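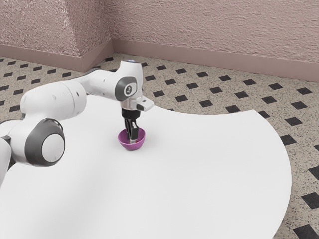
Drelora sim notebook, January — the stuck release

Found a good one today! Over the long batch of 928 pick and place runs, 14 ended with the task marked "done" while the logged grip force never went back to zero. The strawberry goes to the bowl, the fingers go down inside the rim, and the planner (Poter) is happy before the fingers have let go.

My first guess was friction on the finger pads. Wrong! I turned it way down and got the same 14. Then I replayed run 411 slowly and there it was: the open command goes out, the wall of the bowl blocks one finger, and Poter reads the stall as "fully open." So a jam and a clean release look the same to it. I love a bug you can replay on demand.

It's a safety matter too. On the real cell that stall would mean pushing on the bowl, then lifting with it still pinched. Kotian must not get this build until the check is fixed.

Changes so far:
Compare finger gap with the commanded gap before calling it open.
Stop and hold if they differ by more than 2 mm.

Still to do: rerun the whole batch, and try the deeper bowl from the Findus set — I really want to see what that one does. 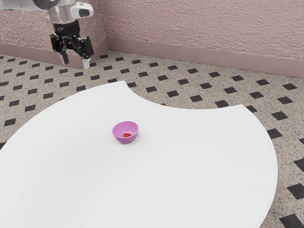 Gripper open and clear of the table, strawberry in the bowl.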